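Okia リストレスト(そば殻入り・カバー付き)
Tirkby オンラインショップ > 机まわり > 手首のクッション

うちの店でいちばん地味で、いちばん問い合わせの多い商品です。キーボードの手前に置いて手首をのせる、細長い枕みたいなもの。名前は Okia といいます。 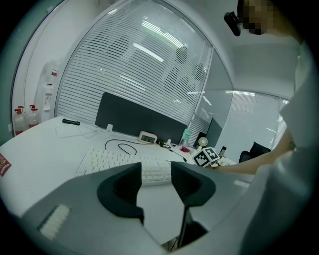

最初に作ったのは自分用でした。店の受注メールを返して、発送の伝票を打って、夜は夜で帳簿をつけて、という毎日を続けていたら、右の手首の小指側、机の角にあたるところがずっと赤いままになってしまって。市販のジェルのやつも買いました。ひんやりして気持ちいいのは最初の一週間くらいで、夏になると表面がぺたぺたして、そこに消しゴムのかすとか猫の毛とかがくっついて、拭いても拭いてもなんだかすっきりしないんですよね。低反発のも試しました。あれは沈みます。朝はちょうどよくても、夕方になると手首の形のくぼみができていて、ちょっと位置をずらしたいときに言うことを聞いてくれない。

で、そのころ首用にそば殻の枕を使っていたので、ためしに余り布で細い袋を縫って、枕の中身を分けてもらって詰めてみたんです。見た目はひどいものでした(縫い目は曲がっているし、端から殻がこぼれるし)。でも、これがよかった! 手をのせるとざらっと動いて、手首の形に落ち着いて、手をずらせばまたざらっと動いてついてくる。風も通る。そこから商品になるまで、詰める量と袋の仕切りをひたすら直し続けて、いまの形になっています。

商品の内容

本体(そば殻入りの中袋)
カバー(取り外して洗えます)
補充用のそば殻 小袋
お手入れの紙

サイズは、テンキーのないキーボードに合わせた「短」と、テンキー付きに合わせた「長」の2種類。奥行きはどちらも86ミリです。価格は「短」「長」とも79ユーロで同じにしました。「長」のほうが中身は多いんですが、「短」は仕切りを縫う手間がほとんど変わらないので、まあいいか、と。

重さは「短」で200グラム超。殻の詰まり方で一本ずつ少し違います。量って分けてはいますが、そば殻は軽い日と重い日があるので(湿気を吸うんです)、きっちり同じにはなりません。

奥行きのこと

「思ったより奥行きがあるんですね」と、よく言われます。そうなんです、あります。市販の細いタイプに慣れている方は、届いてまず「太い」と感じると思います。

細いと、手首の一点だけが当たるんですよね。そこに体重がのって、じわじわ痛くなる。Okia は手首よりもう少し手前、腕の内側のやわらかいところまで受けられる幅にしてあります。のせるというより、もたれる感じ。前のめりに打つくせのある方は、肩が少し下がるのが自分でもわかるんじゃないでしょうか。

ただ、机の奥行きが浅い方は気をつけてください。キーボードを奥に押しやる形になるので、モニターの脚とけんかすることがあります。買う前に、タオルを細く巻いて手前に置いてみるのがおすすめです。タオルで一日過ごしてみて、じゃまだなと思ったら、たぶん Okia もじゃまです。そのときは買わないでくださいね。タオルのままで十分という方もいて、それはそれでうれしいお便りでした。

高さは自分で決めてもらいます

高さの数字を載せていないのは、中身を出し入れして変えてもらう品物だからです。中袋の端に小さな口があって、折り返しをめくるとそこから殻を抜いたり足したりできます。お届けするときは、わざと少し多めに入れてあります。

薄いキーボードをお使いなら、まずは大さじで何杯か抜いてみてください。抜いた殻は捨てずに、補充用の小袋へ。使っているうちに殻がつぶれて、そのうち足したくなります。逆に、背の高いキーボード、いわゆるメカニカルの分厚いものなら、届いたままか、少し足すくらいでちょうどいいはずです。

作業はお盆の上か、新聞紙を広げた上でどうぞ。わたしは一度、仕事机の上でそのままやって、キーの間に殻を落としました。キーボードをひっくり返して振っても一枚だけ出てこなくて、しばらくスペースキーがじゃりっと鳴っていました。お盆、だいじです。

カバーの生地

カバーは Quintero という綿と麻の混紡生地です。選んでくれたのは、うちの縫製をずっとみてくれている Zyanya Serrano さん。わたしは最初、肌ざわりだけで起毛の生地にしようとしていたんですけど、見本を渡したらその場で袖口をごしごしこすりつけて、「すぐ毛玉になりますよ」とひとこと。ほんとうになりました。

Quintero は、新しいうちは少しかたいです。シャツでいえば、おろしたての襟くらい。洗うたびにくったりしてきて、何度目かの洗濯のあとがわたしはいちばん好きです。真夏に半袖で仕事をしていても、腕の内側に張りつきません。

色は次のとおりです。

生成り いちばん人気。コーヒーの染みは目立ちます
墨 ほこりは目立ちますが、染みには強いです
からし 思ったより少し落ち着いて見える、という声が多い色
苔 在庫がいちばん不安定です。次の反物は11月の終わりに届く予定です

染めの都合で、同じ色でも反物ごとに少しずつ違います。カバーだけ買い足すと、前のものと並べたときに「あれ?」となることがあります。同じ机で左右に二本並べて使いたい方は、できれば一度に注文してください。備考欄に「そろえて」と書いてもらえたら、同じ反物から取ります。

裏面のすべり止め

裏には Stekix というすべり止めの布を縫いつけています。ぽつぽつしたゴムの粒が並んだものではなく、目の細かいネット状の布です。ゴム粒のものは、塗装のある天板にずっと置いておくと色が移ることがあって、試作のころに自分の机で見事にやりました。白い天板に水玉模様がうっすらと。いまもあります。植木鉢を置いて隠しています。

Stekix に替えてからは色移りの連絡をいただいていません。とはいえ、机の塗装はほんとうにいろいろなので、ニスを塗ったばかりの天板や古い漆の机に置く方は、ときどき持ち上げて下を見てやってください。

よくすべるガラスの天板では、強く押すと少し動きます。ガラスの方は、薄いデスクマットを一枚かませると落ち着きます。

仕切りの話(長くなります)

ここは読み飛ばしていただいてもいいんですが、わたしが一番話したいところなので書かせてください。

細長い袋にそば殻を詰めると、使っているうちに中身がだんだん両端に逃げていきます。真ん中がすかすかになって、手首がすとんと机に落ちる。最初の試作は昼すぎにはもうそうなっていて、朝、昼、夕と、太巻きを整えるみたいに両手でぎゅっぎゅっと寄せていました。

じゃあ仕切ればいいんだと思って、今度は中袋に縦の縫い目をたくさん入れてみました。すると殻は逃げなくなったけれど、手触りがごつごつするんです。縫い目が畝になって、手首がそこに乗ると気になって気になって。

困ってしまって、枕を作っている Baltazar Meléndez さんの作業場に持ち込みました。布団や枕を長いことやってきた方です。袋をしばらく手の中で転がして、「完全に閉めるから硬くなるんだよ」と。仕切りの布を袋の底にだけ縫いつけて、上は浮かせておく。殻は行き来できるけれど、一気には流れない。そういう仕切りにしたらいい、ということでした。

縫う側からするとたいへん面倒な構造で、Serrano さんにはしばらく口をきいてもらえませんでした(いまは仲良しです)。でも、手をのせたときの、ゆっくり動いて止まる感じは、この浮いた仕切りのおかげです。週に一度くらい軽く揺すってもらえば、それで形は戻ります。

お手入れ

カバーはネットに入れて、水で洗濯機にかけてください。柔軟剤は入れないほうが生地の張りが長もちします。乾燥機にかけると縮みます。かけてしまった方、少し湿らせて、両端を引っぱりながら中袋に着せてみてください。意外と入ります。

中袋は洗えません。水がしみると殻が傷むので、お茶をこぼしたときは急いでカバーをはずして、中袋の表面を乾いた布で押さえてから、風の通るところへ。中までしみてしまったら、殻は思い切って入れ替えてください。詰め替え用のそば殻は別に売っています。

晴れた日に、カバーをはずして窓辺に置いておくと、中身がからっとして音まで軽くなります。わたしは布団を干すついでに一緒に干しています。ひっくり返すのをいつも忘れて、片面だけよく乾いています。

買う前に読んでほしいこと

そばアレルギーのある方は使えません。同じ部屋で過ごすご家族や、隣の席の方にアレルギーがある場合も、やめておいてください。中袋の目は細かいですが、粉がまったく出ないとは言えません。贈り物にするときは、先に相手の方にひとこと聞いてもらえると安心です。

音がします。手を動かすと、さらっ、ざらっ、と小さく鳴ります。わたしはこの音が好きなんですが、録音の仕事をしている方には向かないと思います。オンラインの会議でマイクをキーボードのそばに置いている方も、試してから会議に出たほうがいいかもしれません。

においもあります。届いてしばらくは、乾いた草のような、粉屋さんの店先のようなにおいがします。気になるときは中袋を陰干ししてください。だんだん薄くなります。

それから、これは健康器具ではありません。手首や指に痛みやしびれが続いているなら、まずお医者さんに診てもらってください。「治りますか」というお問い合わせには、いつも同じお返事をしています。

よくいただくお問い合わせから

マウス用はないんですか、というご質問がとても多いです。試作はしています。丸くすると殻が真ん中から逃げるし、四角いと角がじゃまだし、いまのところ気に入ったものができていません。できたらこのページに載せます。

そば殻以外の中身にできますか、というのもよく聞かれます。桜桃の種や小豆も試しましたが、重たくて、粒が手首に当たる感じが強くて、うちではお受けしていません。ご自分で入れ替えて楽しんでいる方はいらっしゃるみたいです。小豆の方から届いたお便りには、虫が来た、とありました。

分割キーボードを使っている方には「短」を二本、とご案内していたんですけれど、左右を肩幅くらいまで開いて使う方だと、一本が長すぎてはみ出すんですね。半分の長さで作れないかというご相談には、受注で対応しています。お時間はいただきます。

左右で高さを変えたい、という方もいらっしゃいました。仕切りが浮いているので少しずつならされてしまうんですが、片側の殻を多めにしておくと、しばらくはもちます。

お届けと保証

「生成り」と「墨」はだいたい手元に在庫があります。「からし」と「苔」は、縫いあがりを待っていただくことがあります。箱は薄くて細長いので、郵便受けに入らず持ち戻りになることがときどきあるようです。

縫い目のほつれは、お買い上げから2年のあいだ、無料で直します。中身を抜かずにそのまま送ってくださって大丈夫です。猫が爪をといだ、という場合もまずはご相談ください(うちのも、やります)。そちらは直すより、カバーを買い替えてもらったほうが早いことが多いです。

殻の減りは保証の対象外です。使えばつぶれて、かさが減ります。毎日長い時間使う方で、付属の小袋をひと冬で使い切ったというお話を聞きました。

変更のお知らせ

2025年11月9日 中袋の口の折り返しを少し深くしました。殻がこぼれるというご連絡が続いたためです。前の型をお持ちの方で気になる方は、送っていただければ同じ形に縫い直します。カバーは前の型にもそのまま合います。

ご注文は色とサイズを選んでカートへどうぞ。迷っている方は、お使いのキーボードの横幅を測って、お問い合わせ欄から送ってください。わたしが返信します。夜になることが多いですが、手首をのせて書いています。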